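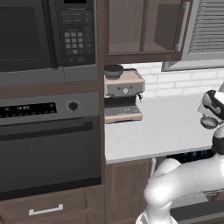 Figure 3. A microwave built into a tall wood-grain cabinet, with the keypad to the right of the door handle (computer rendering).

4.2 What people do with the keypad

We come now to the part of the study that gave us the most pleasure to write up, and that our participants were happiest to talk about. Everyone who heats up leftovers has a habit or two at the keypad, and most of us have never had to put those habits into words. In the August interviews we asked the 93 people who had finished the kitchen diary to tell us how they warm a plate of last night's dinner, starting from the moment they open the refrigerator. The answers were longer than we had planned for, and a good many of them wandered off into stories about mothers, roommates and one much-missed casserole dish.

Of these 93 people, 83 told us that they type in a time by hand and leave the preset buttons alone. The times themselves were often chosen for comfort. Several people liked a repeated digit because the finger can stay where it is, and others had settled on 30 seconds, pressed again and again until the food seemed right – a way of working that Rondonuwu calls "heating by installments" in his earlier notes from the Prirkstead households. We have kept his term, with thanks to Danang for letting us borrow it.

The presets were a sorrier story. People remembered trying them in the first week or so after moving in, usually with a potato, and then drifting away. One woman in the Hutapea group said she was sure the buttons were very good and that she would get to them when she retired.

How does this bear on wasted food? Our diaries suggest that a portion is more likely to be thrown out after a bad reheating than after an extra day in the refrigerator. A dry edge or a cold middle was enough to turn people against the whole container, and the rest of it then sat on the shelf until trash day. We return to this in Section 5, where the diary entries are set beside the weekly weights of discarded food.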